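3. Materials and methods

3.1. Fruit and households

Cherry tomatoes of two varieties, Ziton and Granon, were bought through the Alemneh wholesale market in August 2025. Both were grown under plastic by the same supplier and picked at the full red stage with the calyx attached. Fruit with split skin, soft shoulders or a detached calyx was removed before packing. Sorting was done by the first author on the afternoon of delivery, and packs were held overnight in the cold room at the institute.

The packs went to 60 households that had taken part in the food diary survey in March. Each household received one pack of each variety. Participants were told that the study concerned home storage but were given no advice on where to keep the fruit or in what container. They were asked to eat none of the marked packs until the final weighing, and an unmarked pack was supplied for normal use. Three households returned packs that had been opened and partly eaten. Their data were kept for the description of storage habits (Section 4.1) and left out of all calculations of mass loss.

3.2. Storage conditions

Participants recorded the storage place once a day on a printed sheet. The categories were taken from the March survey with one change: "counter" and "table" had been separate in the earlier sheet and were merged after it became clear that many kitchens had a single work surface serving as both. "Refrigerator door" was kept apart from "refrigerator shelf", as the door compartment warms more during opening.

A Nestoline logger was placed beside each pair of packs and recorded air temperature and relative humidity for the full storage period of six days. Loggers were checked against a saturated salt solution before and after use. One logger drifted and was replaced; the readings from that household were discarded up to the time of replacement. Where participants moved the packs, they were asked to move the logger with them. Compliance was judged from sudden steps in the temperature record that matched an entry on the sheet. Steps without a matching entry were assigned to the new storage place if they lasted until the next entry, and otherwise ignored.

Reference packs were stored at the institute in a ventilated chamber at 83% relative humidity. The chamber was opened only for weighing. Reference fruit came from the same delivery as the household fruit and was sorted in the same session.

3.3. Containers

Two forms of storage were distinguished in the analysis: the retail container with its lid closed, and any arrangement in which the fruit was exposed to room or refrigerator air. The second form covers bowls, plates, open bags and retail containers with the lid left up. We had first planned to treat open clamshells as a separate form. They turned out to be too rare in the records for this, and the walls of an open clamshell seem to offer little shelter once the fruit is heaped near the rim.

Vent area was measured on empty containers taken from the same carton. Each container was placed flat over graph film, the vents were traced, and the traced area was read with a planimeter. Small differences between containers – mostly burrs left from cutting – were not corrected for. Gaps along the lid seam were not measured. They probably add to the exchange of air, and the vent area reported here should be read as a lower bound.

3.4. Weighing and calculations

Packs were weighed on delivery to the household and again on collection, with the same portable balance. The balance was leveled and zeroed at each visit. Condensation on the inside of the lid was left in place and counted as part of the pack mass, so that the loss reported is the loss from the pack as a whole. Fruit was then taken out, blotted and weighed alone. The difference between the two values gives the free water held in the container at the end of storage.

Mass loss was expressed as a share of initial fruit mass and divided by the mean vapor pressure deficit over the storage period. This removes most of the effect of differing kitchen climates but assumes that fruit temperature follows air temperature. The assumption is weak for packs moved often between refrigerator and room, and such packs are flagged in the data file.

Firmness was tested on fruit drawn from each returned pack, using a flat plate and a fixed displacement. Natnael Beyene carried out all firmness tests. Bereket Degefa coded the storage sheets without access to the mass data. Disagreements over the coding of storage place were settled by returning to the logger record. Varieties were compared within households by a paired test, and storage forms were compared between households with variety as a fixed factor. 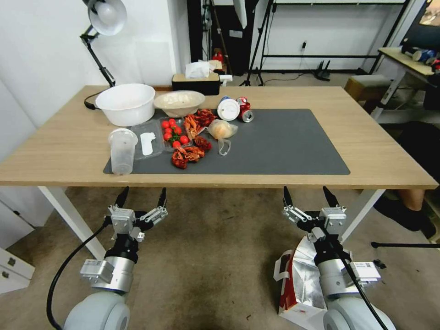 POSTHARVEST STORAGE | CONTAINERS

Figure 3. Cherry tomatoes in a clear plastic clamshell, with other food containers on the same table. The shallow white bowl behind the clamshell is of the open type discussed in Section 3.3. Green stems are still present on the fruit.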